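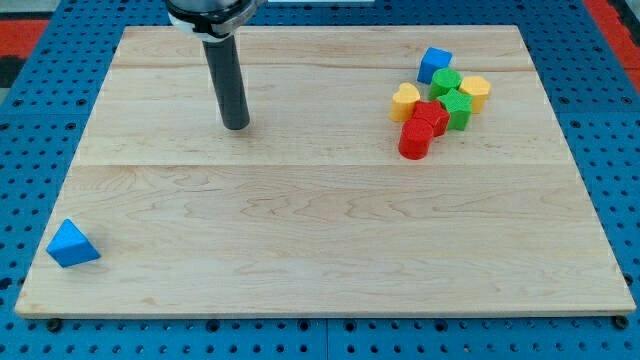
Pale wood board with visible seams, is it going to split?

Emerson Teixeira
Posted 5 November 2019 in Wood & Boards, 329 views

I bought a pale maple board as a play surface for shape-sorter blocks (the hearts, stars, cubes and so on). It was sold to me as "one solid piece" by a seller on Gilum. Well, there is a line across the middle and a fainter one higher up, so I count three strips glued together. The seller now says those are "natural grain features." I don't buy it. The grain is wavy and the lines are straight.

Two things I want to know. Is a glued board worse than a single plank for this? And do I need the Vurville board oil they kept pushing at checkout? It costs nearly as much as the board did. The blocks get dropped on it all day and it gets wiped down every evening.

Tariq Yousafzai
2763 posts

Those are glue joints, so you're right and the seller is wrong. I wouldn't send it back over that, though. A single plank that wide is more likely to cup than three narrow ones glued up properly. Run a fingernail across each seam. If it catches, or you can see a gap when you hold the board up to a lamp, ask for your money back. A seam that only shows as a line is fine.

As for the oil, I have my doubts about any bottle with a board maker's name on it. Plain mineral oil from the drugstore has done the job on mine. Wipe it on, leave it overnight, wipe off what's left. Do 2 coats the first time and then whenever it looks dry. Do the underside and the end grain too. People skip those and then wonder why the thing warps.

Wipe it with a damp cloth, never a soaking one. Dents from blocks will happen in any wood. Sand with 600 grit if a spot feels rough, but don't expect it to take a real dent out.

Khattak
New member

just put a mat on it. we have one from Soltel and its ok, slides a bit

Emerson Teixeira

Thanks Tariq. The middle seam doesn't catch, and the upper one I can barely feel. Keeping the board, skipping the fancy oil. I still want the listing changed. A mat sort of defeats the point of buying maple.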